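31st December

Skeleton crew today, which means the arm bench is quiet and I can swear at the planner in peace. Writing this up while the coffee's still warm so Éabha has something to go on when she's back.

Where we left it: Mirby (the grasp proposal node) was handing perfectly decent grasps to Colley, and Colley was sitting there thinking until it timed out at 2000 ms. Not every time, just often enough to be infuriating. I'd blamed the collision mesh for the rack, because thin wires always make a revolting mesh, and I spent most of October's leftover enthusiasm on simplifying it. Made no difference at all! Should have profiled first. I will write that on the wall one of these days.

So this morning I profiled. I replayed log 119 with timing turned on in every node and the mesh check is cheap, embarrassingly cheap. The time goes in the transform lookup. Colley asks for the wrist camera pose at the stamp on the image, the stamp is a hair newer than the newest joint state, and the lookup blocks waiting for a joint state to arrive. Fine once. But it was doing that inside the sampling loop, so every candidate grasp paid for it again. Sixteen candidates, sixteen waits. Ugh.

Fix is boring: look the pose up once before the loop, cache it, pass it in. I've done it on the branch colley-pose-cache. Haven't merged. I'd like somebody else's eyes on it, particularly the bit where I decide the cached pose is too old to use, as I picked that threshold by squinting at a plot.

Second thing, and this one's more interesting. With the waits gone I could see what the wrist view is doing to the segmentation during fast moves. Anything with a repeating pattern goes to mush when the wrist is swinging, and Clerow (still the October weights) loves to carve a patterned cloth into a dozen little islands and call each one an object. Motif here, motif there, all with lovely confident scores. Thin metal is the opposite problem: it vanishes into whatever's behind it. A rod comes out as two short stubs with nothing in between, and then Mirby happily proposes a grasp through the gap. You can guess how the planner feels about that.

Things I tried, in order:

Dropping frames above a wrist speed limit. Works, but we lose so many that the tracker drifts. Might be all right with a softer limit.

Weighting each mask by a blur score (plain old variance of the Laplacian). Better than I expected on the rack, useless on the cloth. A patterned fabric scores as sharp even when it's a bit soft, simply from having so many edges.

Masking out our own fingers before scoring. Silly one to have missed. The fingers don't move relative to the camera, so they stay crisp while everything else smears, and the pocket lattice on them is full of edges. They were dragging the score up on every single frame. I made a static mask from the gripper model at full open, and the colour of the fingers makes it dead easy to check by eye. It needs doing properly per opening width, though. Éabha, didn't you have a script for that from the Mac Carthaigh job? If it's still around, please stick it in the tools folder.

After the finger mask the blur score behaves sensibly on the rack frames. Cloth still unsolved. My hunch is we score per region against that region's own sharpest recent frame and stop using one global number. Not starting that today.

Disk note: the log drive is down to silly levels again and I've moved the older wrist streams to the big array. If a replay complains about a missing path, that's why, just fix the symlink.

To do when we're back: review the pose cache branch, per-width finger masks, rerun 119 with both changes on, and ask whether anyone minds if I retire the old rack mesh.

Pasting in one wrist frame for the mask discussion, then going home.

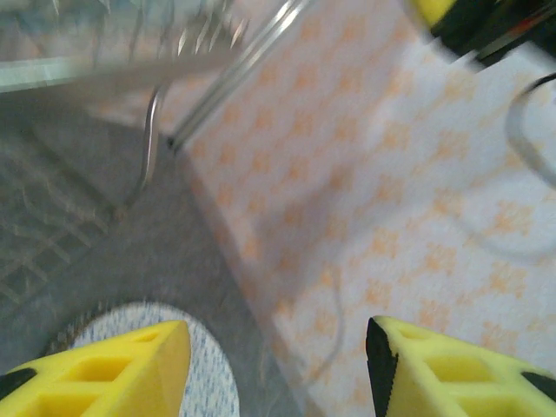 Wrist cam, fingers apart. Smeared wire rack upper left, orange and peach diamonds on the cloth to the right.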